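Search this site Enter keywords Go

Filed under: Project updates / Storage and display

Cliltuvum display storage: progress report to Westeck
November 10, 2023

Work since the last report has covered the box design, the lid and the supply of sheet. Spending is within the sum agreed in 2022.
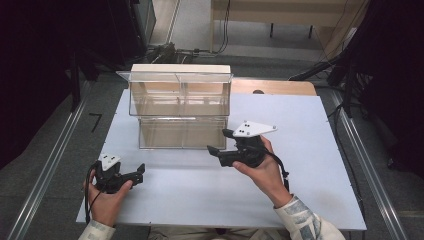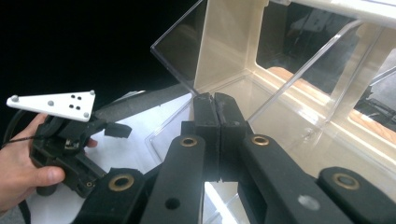
The box design is now fixed, and no further changes to the outer size are planned before the first batch. Wegener asked in the spring for a single tall compartment, which we tested and dropped as small items sank to the bottom and could not be sorted. The present form has two levels. The upper one is open at the top, with a flared rim and a clear upright partition dividing it into left and right halves; the lower one is a separate clear compartment. Contents can be checked through the walls without lifting anything out. The partition is bonded on 3 edges — the top edge stays free.

Lid. Two versions have been drawn. The flat version rocks on the flared rim under light load and will need a lip. The stepped version fits but adds to the cutting time. We propose to continue with the stepped version only.

Materials. Mulus has confirmed sheet for the first 100 boxes. The price for the full run of 1000 is still open, and we expect a written offer before the end of November. Edge polishing remains the slowest stage.

Outstanding: load test of the lower compartment, cleaning instructions, carton size. The carton cannot be ordered until the lid is settled.

No change to the budget is requested.

Contact | © 2023 Cliltuvum | Back to top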